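Looking After Second-Hand Paperbacks at Home

The Wondurholm Reading Library lends over 4000 novels each year, most of them donated crime and adventure paperbacks. The following advice is issued to borrowers and donors.

Before shelving
Wipe glossy covers with a barely damp cloth and let them air for an hour. Matte covers should be brushed only. Do not use kitchen spray on any cover, whatever its colour.

Musty pages
Stand the book open in a lidded tub beside a saucer of baking soda. Leave it for three days, then check the spine. Older glue may need longer — patience is preferable to a hair dryer.

Reading in the kitchen
Keep books well back from the sink and clear the counter before opening one. 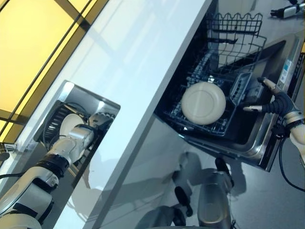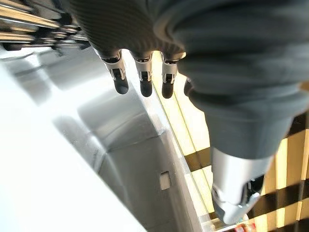
Loose leaves
Run a thin line of PVA glue along the inner edge with a toothpick. Close the book, wrap it in baking paper and place it under a heavy dictionary overnight. Sticky tape yellows and should not be used.

Labels and stickers
Warm the label briefly with a dry iron through a tea towel, then lift from one corner. Please leave library labels in place. Questions about repairs may be directed to Sabine Pfeiffer at the front desk, who also accepts donations until the end of August.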